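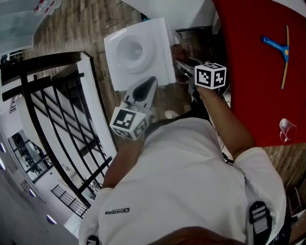 Wendcombe Town Council will fill its vacant Petport ward seat by election after the returning officer confirmed that enough valid requests had been received from electors in the ward.

The request period closed on Tuesday at 5pm. Under the rules for casual vacancies, 10 electors must ask for a poll in writing within 14 working days of the notice being posted. The clerk's office received 13 requests. One was set aside as a duplicate and another came from an address in the neighbouring Brondberg ward, leaving 11 that counted. Had the total fallen below the threshold, the council would have filled the seat by co-option.

Polling will take place in November, between 7am and 10pm. The exact day will be given in the notice of election, to be displayed on the council noticeboards and published on its website.

Petport is a single-member ward, covering the streets between the railway and the old harbour road. The register for the ward currently holds 1,259 electors. At the last ordinary election 494 ballot papers were counted there, a turnout of 39.2 per cent. The member elected next month will serve the remainder of the current term and not a full four years.

Nomination papers can be collected from the town hall reception on weekdays or downloaded from the elections page. Each paper must carry the signatures of a proposer and a seconder, both of whom must be on the register for the ward. The candidate's consent to nomination and home address form must be delivered at the same time. Papers must be delivered by hand and cannot be accepted by post or email. The elections office will carry out informal checks by appointment up to the day before the deadline.

Candidates who wish to use a party name or emblem also need a certificate of authorisation signed by the party's nominating officer or a deputy. A candidate who submits no certificate may stand as "Independent" or leave the description blank. No deposit is payable at parish and town level.

There will be one polling station, at the Petport Road meeting hall. The school building used at the last election is not available because of works to its heating system. Poll cards will show the new location, with a small map on the reverse. The hall has level access from the car park side – the Petport Road entrance has two steps.

Voters attending in person must show an accepted form of photographic identification. Those without one can apply for a free Voter Authority Certificate up to 5pm on the sixth working day before the poll. Applications for a new postal vote, or changes to an existing one, close at 5pm on the eleventh working day before. Residents not yet on the register have until midnight on the twelfth working day.

Votes will be counted at the town hall once the poll has closed, and the result will be declared the same night.

The cost of the by-election falls to the town council and will be met from its elections reserve – no change to this year's precept is needed. Until the seat is filled, ward correspondence should be sent to the clerk. The vacancy on the planning working group will be considered at the first full council meeting after the poll.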